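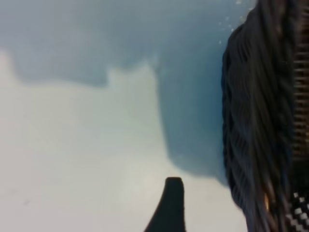
八月 双臂台 Kando 维护记录

上午先弄左臂。上次留的问题：夹爪合到底有异响，开合到一半发涩，腕部相机画面偶尔丢。先断电，等指示灯灭，再摸线。

左臂夹爪螺丝全部过了一遍，有两颗能用手指拧动，难怪。清掉旧胶，重新点胶，按对角顺序上紧。指尖拿无尘布擦，酒精只用一点点，上回用多了面上发白，擦了半天。滑轨里掏出一团毛絮，黑的，大概是布上掉的。加 Çınar 的薄油，一滴，来回推十几次，顺了。

腕部相机插头拔下重插，扎带剪了重扎，留的余量比原来多。原来那段弯得太死，胳膊一抬就扯。重扎后连续跑了 60 个开合，没丢画面。异响还有一点，很轻，先记着。

右臂只做检查，没拆。关节间隙正常，爪子张到最大时电流比左边高 12%，不算超，下次再比一次。

中午上电，两臂回零。左臂零位偏了，肉眼就能看出来，重标。标完存成新文件，旧的别删，改名放 old 里。存的时候手快把右臂的也覆盖了，从备份拉回来，白费半小时。以后存之前先看一眼文件名！！

下午搭试跑的任务：篮子横放，桃子搁右边台面上。左臂扶篮，右臂抓桃放进去。起始位姿要求左爪伸到篮沿里侧，右爪悬空张开，两边都停稳了再开始录。

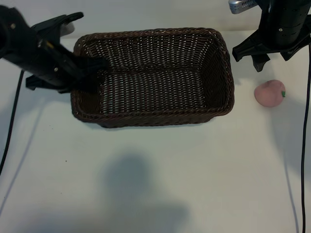

Tralby 那边看了早上的记录，回话说左爪扶篮别夹太紧，他们那台就是夹力设大了，编篮的边慢慢被压塌，后面抓放位置全跟着跑；又问我们线是不是还走台面，建议抬起来走。

夹力的事有道理，从 16 N 往下调，调到篮子不滑就停，具体数等试完再补。线暂时还走台面，抬高要加支架，支架还没到，Fultorport 那边说在路上。先保证线离爪子够远，手臂摆到最外侧的时候看一眼有没有拖到。

台面也擦了，擦完还有几个小黑点，抠不掉，算了，不影响。灯没动。标定的时候人别站在台子前面，影子落到台面上，检测框会跳，今天跳了两回才反应过来。

试跑前照下面的顺序来，别跳步：

1. 断电状态下用手推两只夹爪，全程没有卡点再上电。
2. 上电，回零，读零位偏差，超了就重标，不要硬跑。
3. 三路画面都打开，看时间戳是否同步。腕部那路最容易慢，慢了先重插插头，再查线，最后才去动驱动。
4. 速度限到 70%，空跑一遍轨迹，篮子和桃子先拿走。手放在急停上。
5. 摆物体，两臂走到起始位姿。左爪进篮沿时慢点，指尖别顶到篮底，高度不对就改示教点，不要用手去挪篮子凑合。

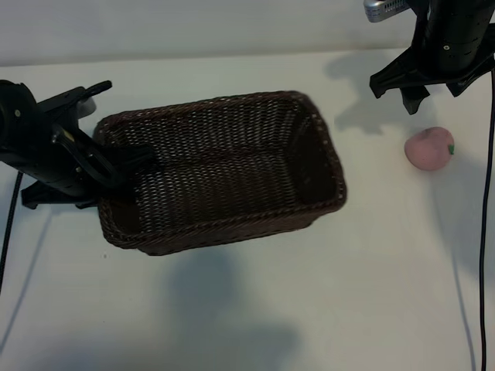 6. 正式跑。头几遍盯着左爪，听声音，有异响马上停，记下是开的时候响还是合的时候响。
7. 跑完两臂退回安全位，再断电，摸一下电机外壳，烫手就写进来。

还没做的：
夹力定值，补到上面。
左爪轻微异响，怀疑是轴承，备件只剩一个，先不换。
线的支架到货后重新走线，走完要在重标一次（线拉力会影响腕部，上次吃过亏）。
右臂电流下次同条件再测。
扭力扳手用完放回抽屉第二层，今天找了好久。

傍晚关机，急停已按下，总闸已拉。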